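Fositz Suspends Household Robot Trials at Porkent After Gripper Fault; Findings and Corrective Steps Released

2019-07-27
By Desta Asfaw, Fositz Communications Office

PORKENT. Fositz has suspended all attended trials in its Davow household handling program following a fault in which a robot gripper closed on the hand of a member of staff. The employee was treated for bruising to two fingers by the site first aid team and returned to work the next morning. The suspension applies to every arm at the Porkent site that runs the company's Beyene control software.

An internal review has found that the fault lay in Beyene and in the way Fositz had set up its own test procedures. The review found no defect in the robot arm, the gripper or the emergency stop button. Fositz accepts full responsibility for the incident and has apologized to the employee, who has asked not to be named.

The Davow program studies how a robot arm can carry out small tidying jobs in an ordinary living room. Much of the work concerns fruit, because it bruises easily and varies in size and shape. In the task under way when the incident took place, the arm is asked to pick up a single orange from a coffee table and move it to a serving tray. 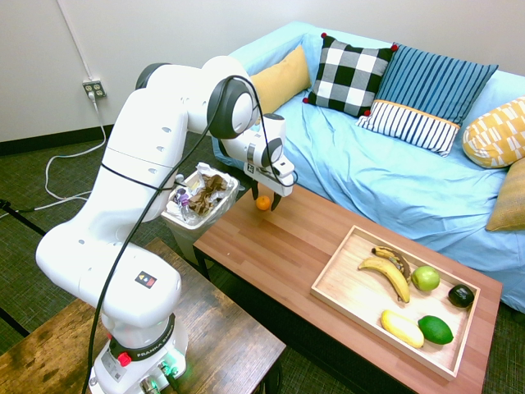 DESTA ASFAW

The task is run with the arm mounted on its own table next to the coffee table. An operator starts each attempt from a screen and may pause it at any point. A second person sets out the fruit between attempts. Under the site rules in force at the time, that person was allowed to reach into the working area as soon as the operator's screen showed the word "Paused."

What Happened

On the afternoon of the incident, the arm had lowered its gripper over the orange and was about to close. The operator saw that the fruit had rolled slightly out of position and pressed the pause control on the screen. The arm came to a halt and the screen changed to "Paused." The second member of staff then reached in to straighten the orange.

While the employee's hand was between the fingers of the gripper, the gripper closed. The arm itself did not move. The operator pressed the emergency stop at once, but the stop removes power from the arm and does not open the gripper. Because the fingers held their position, the operator had to open them by hand with the help of a colleague. Freeing the employee's hand took less than a minute.

Work in the room ended for the day. Mekdes Hailu, site safety manager, closed the area and secured the control computer and its records before anyone restarted the system. All other Davow trials were stopped the same evening on the instruction of Letay Seyoum, director of the program.

Cause of the Fault

Beyene sends instructions to the arm and to the gripper along two separate paths. The pause control on the operator's screen stopped the arm as intended. It also blocked any new gripper instruction. It did not withdraw a gripper instruction that had already been accepted and was waiting in line to be carried out.

In normal running this made no difference, as the wait was too short to notice. In the incident, the control computer was saving a large video file at the moment the pause was requested, and the waiting instruction was held back. When the computer caught up, it passed the instruction along and the gripper obeyed it. The software contained no check on the age of an instruction and no check on whether the system was paused at the moment of delivery.

The review also examined why the fault had not been found sooner. Staff went through the records of 3,660 earlier attempts made with the same version of Beyene. In 28 of them, the gripper moved after a pause had been requested. No one had a hand near the gripper on any of those occasions, and in most of them the movement followed so closely on the pause that it looked like part of the same action.

Two of the 28 had been noticed when they took place. In each case the operator wrote a short remark in the daily log, and in each case the remark was filed under "grasp quality" and passed to the engineers who tune the grip. It was not passed to the safety manager. The review considers this the most serious finding in its report after the software fault itself.

"Our staff saw this and wrote it down, and our system for reading what they wrote did not work," said Letay Seyoum. "A person was hurt as a result. The injury was minor, and we do not regard that as a reason to treat the matter lightly."

Findings on Procedure

The review concluded that the word "Paused" on the operator's screen had come to be treated as a statement that the area was safe to enter. It had never been designed for that purpose. The pause control was added to Beyene as a convenience, so that an attempt could be held and then continued without starting again. It was not built or tested as a safety function, and the operating manual issued at Porkent did not say so plainly.

The manual also required the emergency stop to be pressed before anyone reached into the area for "maintenance." Setting out fruit was not listed as maintenance. New staff were shown by experienced colleagues how to reset the table, and over time the on-screen pause became the usual way of doing it.

Eldana Admasu, who leads the Beyene software group, said the design should have been challenged at an earlier stage. "We tested whether the arm would stop. It did, every time," she said. "We did not ask the same question of the gripper with the same care, and we should have. An object on the table is small, so people's hands and the fingers of the gripper are always going to be close together in this kind of work."

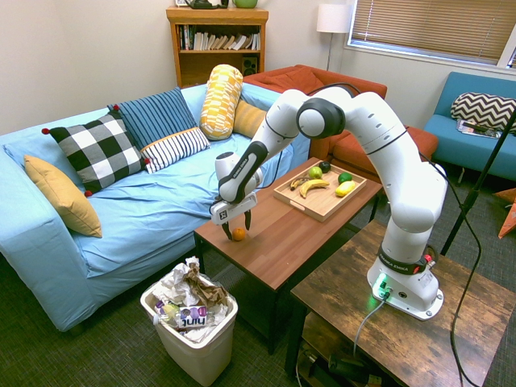 DESTA ASFAW

The review paid particular attention to the final part of the task, in which the fingers come down on either side of the orange before closing. It is at this stage that the person resetting the table is most likely to want to correct the position of the fruit, and it is also at this stage that a closing instruction is most likely to be waiting. The two risks had been assessed on separate forms by separate teams and had not been considered together.

Corrective Steps

Fositz has adopted the following measures. None of the suspended trials will resume until all of them are in place and have been checked by the site safety manager.

1. Beyene has been changed so that a pause request cancels every waiting instruction to the arm and the gripper. Any instruction older than 200 milliseconds is now discarded.

2. The gripper will check the state of the system immediately before each movement and will refuse to move if the system is paused.

3. The word "Paused" has been removed from the operator's screen. The screen now reads "Held - Do Not Enter."

4. No person may reach into the working area for any purpose, including resetting the table, unless the arm has been raised clear of the table and the emergency stop has been pressed.

5. Video files will be saved on a separate computer, so that recording cannot delay control of the robot.

6. A tool for opening the gripper by hand will be kept at each station, and all operators will be trained in its use.

7. Any remark in a daily log that mentions unexpected movement will go to the site safety manager on the day it is written, whatever heading it has been filed under.

The revised software has been run through around 2,000 pause requests with the control computer placed under heavy load. No movement of the gripper after a pause was recorded. Fositz notes that these runs were carried out with no person inside the working area and that they do not by themselves clear the system for attended use.

Mekdes Hailu said that the change in procedure would slow the work and that this had been accepted by the program. "Raising the arm and pressing the stop each time will add a good deal to the length of a session," she said. "The schedule has been rewritten to allow for it. Operators have been told that they will not be asked to make up the time."

Status of the Program

Attended trials are expected to resume at Porkent no earlier than October. They will begin with soft objects only and with a reduced closing force. The fruit task will return at a later stage, after a further review by Yabsira Demissie, who has been appointed to examine the program's risk assessments and who reports outside the Davow management line.

Results gathered before the suspension will be kept. The attempts in which the late gripper movement was found have been marked in the program's records and will be left out of any published measure of performance. Partners who have already received data from Davow are being sent a list of the attempts concerned.

Outside users of Beyene have been told of the fault in writing and have been asked to stop relying on the on-screen pause until they have installed the revised version. Users who cannot install it immediately should press the emergency stop before any person reaches toward the gripper, and should not treat the pause control as protection of any kind. Users who have seen a gripper move after a pause are asked to report it to Fositz, including cases in which no one was near the equipment.

A copy of the review report, with personal details removed, is available on request from the Communications Office.

Contact: Desta Asfaw, Communications Office, Fositz, Porkent | Copyright Fositz. All rights reserved. | Back to top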